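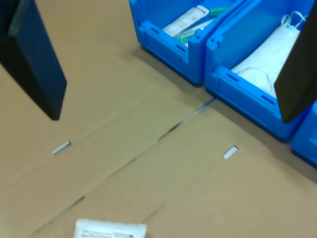
## Hullness Components: notes on the Prodden step-down module (thread)

The Prodden step-down module is now a regular item in the Hullness catalogue. The posts in this thread cover what the board does, how to set it, and the questions our support desk has received most often since April. Customers are welcome to share any of them separately.

---

A step-down module takes a higher direct voltage and delivers a lower one. It is used where one supply has to feed parts with different needs, such as a 12 V battery running a small controller that requires five volts. The output stays steady while the input rises and falls within its limits.

---

The maximum input for the Prodden module is 26 V. Please treat this as an absolute limit. A supply that sits just below the maximum at rest may pass it for a moment when it is switched on, particularly over long leads.

---

The output is set by the small brass screw on the blue trimmer. Turning it anticlockwise lowers the voltage. The trimmer takes several full turns from end to end, and on a new board the first few turns may appear to have no effect. Please continue turning slowly with a meter connected.

---

**Always set the output before connecting the load.** Modules leave our stores with the trimmer in no particular position. A new board may deliver nearly the full input voltage when first powered, and a controller connected at that point is likely to be damaged.

---

## Setting the output

The order of work we recommend is as follows.

1. Leave the output terminals empty.
2. Connect the supply to IN+ and IN−, checking the polarity twice.
3. Place the meter across OUT+ and OUT−.
4. Switch on and turn the trimmer until the meter shows the voltage required.
5. Switch off, connect the load, and switch on again.
6. Read the voltage once more with the load running.

---

The reading under load will be slightly lower than the reading without it. A small drop is normal. If the drop is large, look first at the wires between the module and the load. Thin or long wires lose voltage along their length, and raising the trimmer to make up the difference will leave the load with too much when it goes idle.

---

The module has no protection against reversed input. A supply connected the wrong way round will usually destroy the main chip at once, and such boards are not covered by our returns policy. Customers who change supplies often may wish to fit a diode in the positive lead. Please allow for the small voltage lost across it.

---
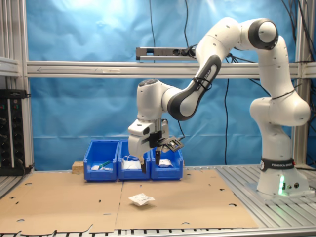 Several workshops have asked how the modules should be kept once a box has been opened. Each board is supplied in an antistatic bag and should stay in it until it is fitted. Boards that have already been adjusted should be labelled with their output voltage and held apart from new stock. Open-topped storage is suitable for bagged boards, and a short row of containers like the three blue bins at the back of the table would keep new, adjusted and returned modules separate. Loose boards should never be piled on one another, as the pins on the underside can scratch the tracks of the board below.

---

A label on the bag is lost when the bag is thrown away. We therefore suggest a small paper tag on the board itself, placed away from the coil and the main chip. Chantal Fraser of our technical desk has prepared a printable sheet of tags with the common voltages already filled in. It may be requested by message.

---

## Ripple and noise

Every switching module leaves a small, fast variation on its output, known as ripple. With a light load and short leads, we measured roughly 20 mV on the Prodden board. Motors, lamps and most relays will not be affected by this at all.

---

Sensitive circuits are a different matter. Customers reading small signals from a sensor, or feeding an audio stage, may see the ripple in their results. An extra capacitor across the output will help in most cases. A value of 1000 µF, placed close to the load, is a sensible starting point.

---

Please observe the following when adding a capacitor:

- the voltage marked on it must be comfortably above the output voltage
- the striped side goes to OUT−
- the leads should be kept short
- the capacitor should be discharged before anyone works on the board again

---

A very large capacitor can cause trouble of its own. At switch-on it looks to the module almost like a short circuit, and the board may shut down and try again several times before the output settles. If a steady clicking or a flickering indicator is noticed at start-up, a smaller value should be tried.

---
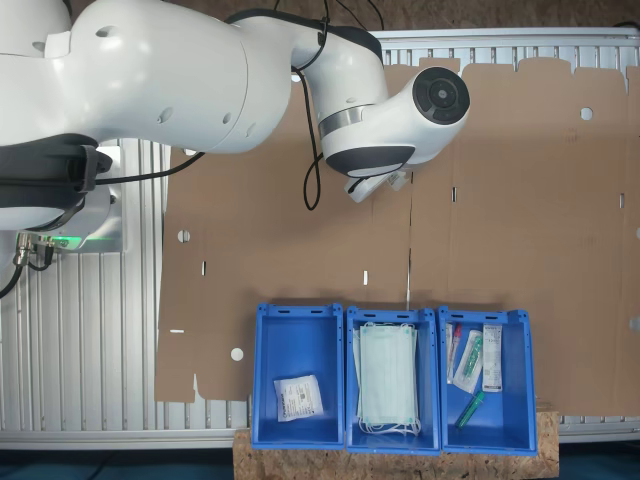

The same flicker may be seen with no added capacitor at all if the load itself draws a heavy current when starting. Small motors are the usual cause. In such cases the motor should have its own supply, with the module left to feed the controller only. The two supplies will still need a shared ground connection if the controller is to switch the motor.

---

Measurement of ripple calls for some care. The long ground lead on an ordinary scope probe picks up noise from the coil and may show a figure many times the true one. The short spring supplied with most probes should be used instead, touching the ground pad nearest the output capacitor.

---

## Heat

The main chip and the coil both become warm in use. A finger is not a safe instrument for checking either of them. We advise a contact thermometer, with the reading taken after the module has run under its normal load long enough for the temperature to stop rising.

---

Heat depends on the difference between input and output as well as on the current drawn. A board that runs comfortably from one supply may run much hotter from another, even though the load has not changed. Any change of supply should be followed by a fresh temperature check.

---

An enclosed box will raise the temperature further. Slots above and below the module allow air to move past it without a fan. The board should stand on spacers and should not be fixed flat to a plastic wall with adhesive foam, which traps heat against the underside and tends to soften.

---

Clifford Thibodeau, who looks after returns at Hullness, reports that boards fixed with foam make up a good part of the heat-damaged modules sent back to us. We have now added a set of nylon spacers to the accessories page. The holes on the Prodden board are not plated through to the circuit, so metal screws may be used where the screw head stays clear of the tracks.

---

## Terminals and wiring

The standard board is supplied with bare pads. A version with Kowalchuk screw terminals already soldered is listed separately. The two are electrically the same. The terminal version stands taller, and its height should be checked against the drawing before it is ordered for a shallow case.

---

Stranded wire should be fitted with a ferrule before it goes into a screw terminal. Tinning the end with solder is not advised. Solder yields slowly under the pressure of the screw, the joint works loose, and a loose joint on the input side can cause the output to drop out at irregular times.

---

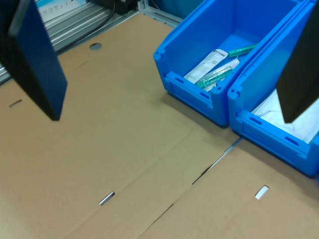
Faults of that kind are easily blamed on the module. Before a board is returned, we ask that the screws be tightened and each wire given a gentle pull with the power off. The input voltage should then be read at the pads of the board itself, and not at the supply. A healthy supply at one end of a poor lead tells us very little.

---

For boards with bare pads, please solder the wires from the top and leave the joint to cool without moving it. The ground pads take longer to heat than the others, as they are joined to a wide area of copper. A broader iron tip is more useful there than a higher temperature.

---

## Using more than one module

Two or more modules may share one input supply, each set to its own output. The supply must be able to deliver the total power required, with something in hand. Each module should have its own pair of wires back to the supply, and each positive lead should carry its own fuse.

---

Outputs must not be joined together to obtain more current. No two modules are set to precisely the same voltage, and the one set higher will carry nearly the whole load until it overheats. Customers needing more current should choose a larger module from the same page of the catalogue.

---

## Returns and support

When writing to the support desk, please include the following with your first message:

- the input voltage, measured at the board
- the output voltage with and without the load
- a short account of what the load is
- the length of the wires on both sides
- the batch code printed beside the IN+ pad

---

Messages without the batch code can still be answered, but the reply will take longer. Please do not remove parts from a faulty board before sending it. A board with its chip or coil missing cannot be tested and will be returned to the customer as received.

---

The wiring drawing for both versions has been updated and now shows the position of the fuse in the input lead. Printed copies of the earlier drawing remain correct in every other respect. Replies to this thread are read by the technical desk during office hours.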